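Muvalell Belt Sorting Set: README

Thanks for stopping by. Muvalell is a small collection of recordings in which a two-handed robot takes parts off a conveyor and puts them into bins, a job that packing rooms everywhere still give to people (and for good reason, as you'll see further down). We put it together because friends outside the field kept asking us whether machines can do shop-floor chores yet, and we wanted something better to offer them than a shrug. 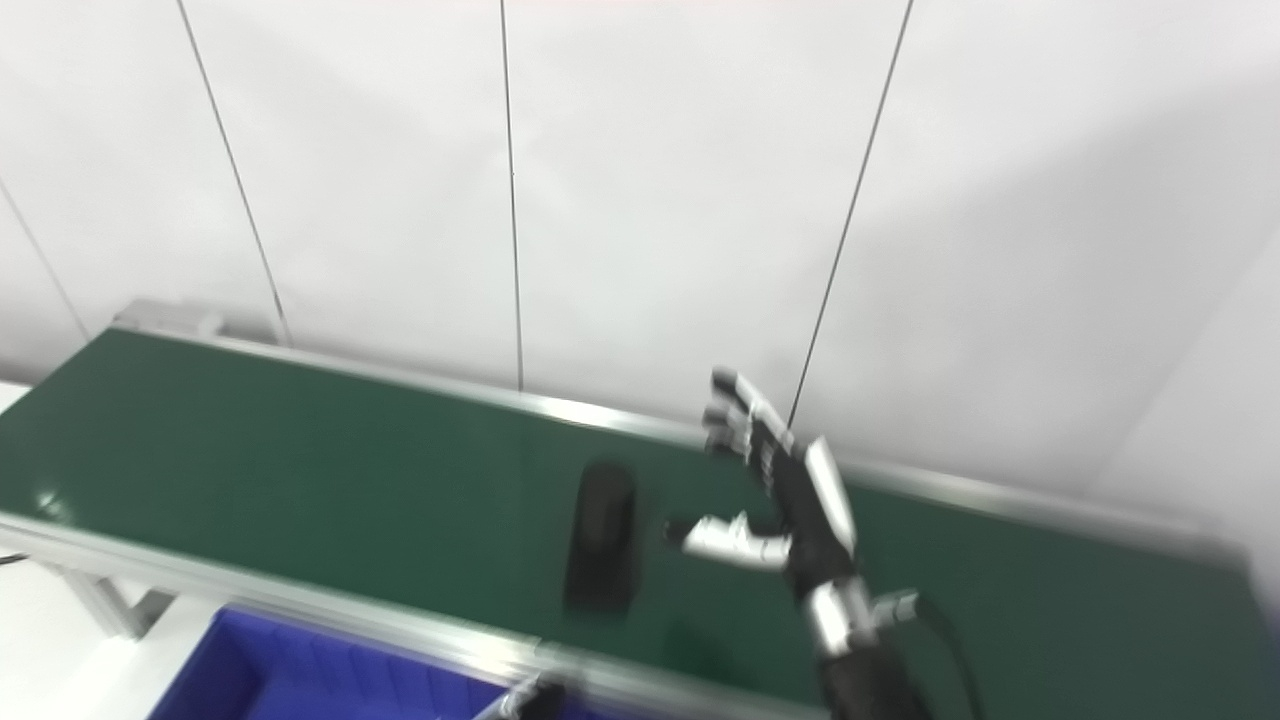

Wuvton, August

What's in the set

There are 3285 episodes, each one a single try at moving an item from the belt to a bin, and they come to 45 hours altogether. Every episode has head camera video, joint positions for both arms and all the fingers, and a short text label with the instruction. Failed tries are in there too, marked as failed, and please don't throw them out before you've had a look. We learned more from the fumbles than from the clean picks!

The items are plain things with simple shapes, like the black block that shows up in a great many episodes. A dark, upright block on a green belt sounds easy, and for you or me it is. For a hand with jointed fingers, the trouble is in the last inch or so – the thumb has to come in from the side without tipping the thing over, and the fingers have to close at the right moment. 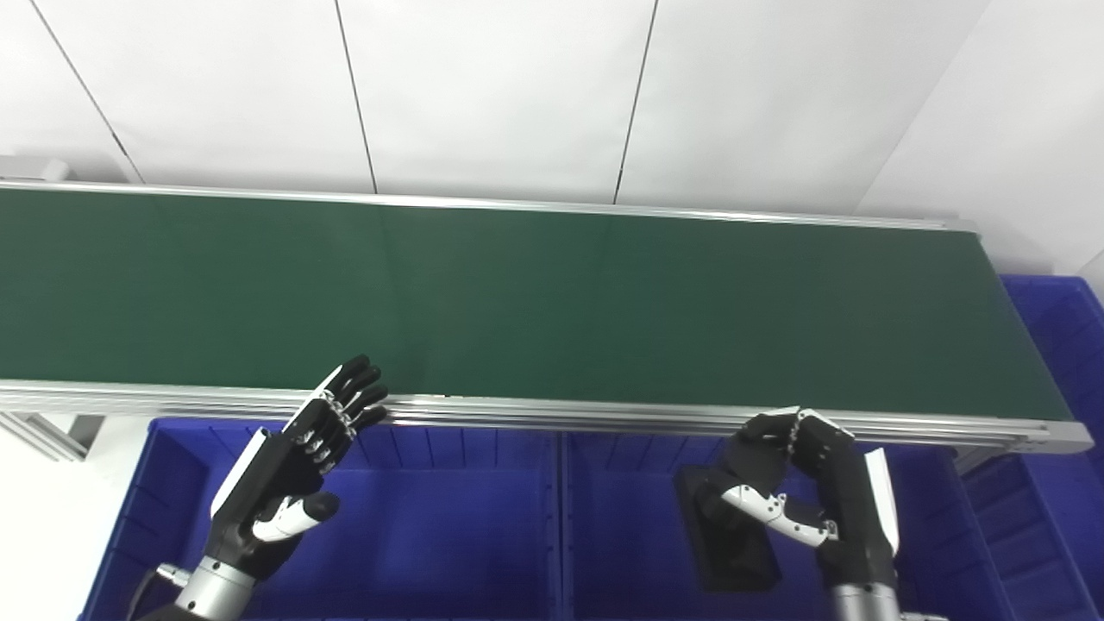 So, can it do the job? Partly. Our baseline policy, Drellik, finished 77 percent of its test episodes, with the belt standing still and one item out at a time. That's a happy number for us, but anyone who has worked a packing line will know how far it is from a full shift.

Known gaps

Lighting hardly changes from one episode to the next, and the belt has shiny spots that can fool a depth estimate. There are no soft items and no bags. The Ağca split has 3 different bin layouts and is the one to use if you want to check whether your model has simply memorized where the bins are.

Corrections to the labels are very welcome, and so are stories about what broke when you tried it.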